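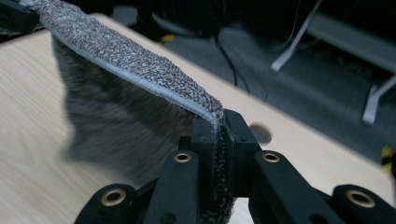 Attachment 1: gray cloth held at the folded edge, long pile hanging under the jaw.

Ticket 660, hand-held gripper, grasp rule for pile fabrics
Opened by: Dilruba Barua

Our rule sheet says "grip the edge" but it does not say which edge. With long pile, please write that the jaw must close on the bound edge and the fibers must stay out of the pivots.

Reply, Prasanna Marikar: I agree. I will add it to section 2. Please check the bushings for fibers after each session until then.

Status: waiting for text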